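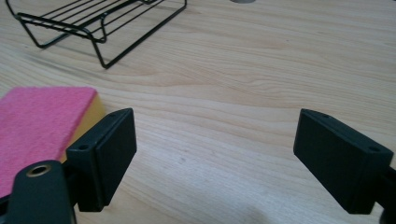
**Jenbridge, Sun 6 February**

I went to see Fakir last night at the old Regent, the one with the bad parking. I'd put it off because the poster made it look like a magic film, and I don't much like magic films. There is some magic in it, but most of the running time is a touring stage act slowly running out of money, and I liked it a lot more than I thought I would.

The story follows a man who lies on nails for a living. He works with a small travelling show in the years when everyone was buying their first television, and each town they pull into has fewer people in the hall than the one before. The manager keeps a notebook of ticket sales. Early on he reads out 1,260 for a week. Near the end he reads out 29 for a night, closes the notebook and goes to help pack the truck. There is no speech. It was the best moment in the film for me.

The middle is slow. There's a stretch in a town called Teralau where the truck breaks down and everybody sits around a motel for what felt like half an hour. Some of it is funny, mostly the argument over who gets the room with the working fan. Some of it could have gone. The woman two seats along from me had a sleep and woke up for the fire-eating, and I don't think she missed a great deal.

What kept me watching was the sound. The show has a three-piece band – drums, accordion and a trumpet player who is always a bit behind – and the music you hear is nearly always coming from them. When the band is asleep or fighting, the film goes quiet. In the last third the trumpet player leaves and his part just isn't there any more. They play the same opening number with a hole in it. It took me a few bars to work out what was wrong.

I was less keen on the love story. She sells the tickets, he lies on the nails, and they look at each other across a paddock. Both actors are good and I believed they liked each other, but every scene between them ends the same way, with one of them walking off before the other has finished talking. By the fourth time I wanted somebody to stay put.

The look of it is plain, which suits it. Lots of brown and faded green. The halls seemed like real country halls, with stacked chairs and honour boards and a tea urn in the corner. I grew up going to dances in a place like that and the colour of the curtains was spot on.

It runs ten minutes past two hours. The session was far from full, and they've only got it until Thursday, so you'd need to be quick. Full price tickets are still $10 on Tuesdays if you book at the counter. Online they add a fee.

If you can't get there, I read that it will be on Flornow in April. I'd still say try for the cinema. I have Flornow at home and it's fine, but my television speakers would lose most of that band.

Next up at the Regent is a submarine film that I've already seen the whole of in the trailer. I'll probably go anyway, as my pass runs out at the end of the month and there are two visits left on it.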